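Two thousand demonstrations and a tidy number

The Jirnholm result has been passed round as proof that robots can learn housework from people carrying hand-held grippers. It claims 2,000 demonstrations, 46 homes and 22 tasks. I have read it twice and I am less sure than I was after the first reading.

My quarrel is with the test. The trained arm was tried in five rooms, all of them on the Farooqui site, all with the same table. A bedroom in somebody's house has a patterned quilt, a soft toy, tissues spilling out of the packet and cloths lying over one another. The training data is full of that. The scores come from somewhere else.

The method itself is cheap and sensible -- I would sooner have a person with a gripper than another year of simulation. But collecting in real homes and then testing on a clean table measures the table. Nollen at least printed its failures in May. Jirnholm gives one average, and I can't tell from it whether folding a cloth went well or badly.

Show me the bedrooms, and the scores for each.

Comments

Fair, but home testing costs a fortune. Who pays?

We tried soft fabrics for months. Patterned bedding was the worst of it.

Related
Why Betville dropped its kitchen trial
Reading a success rate

Contact | Copyright Betville Review | Back to top

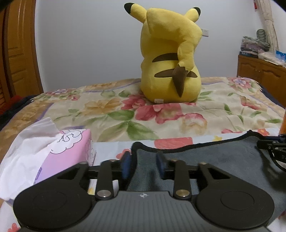

Hand-held gripper at work over a quilted bed, with cloths and tissues in front of a Pikachu plush.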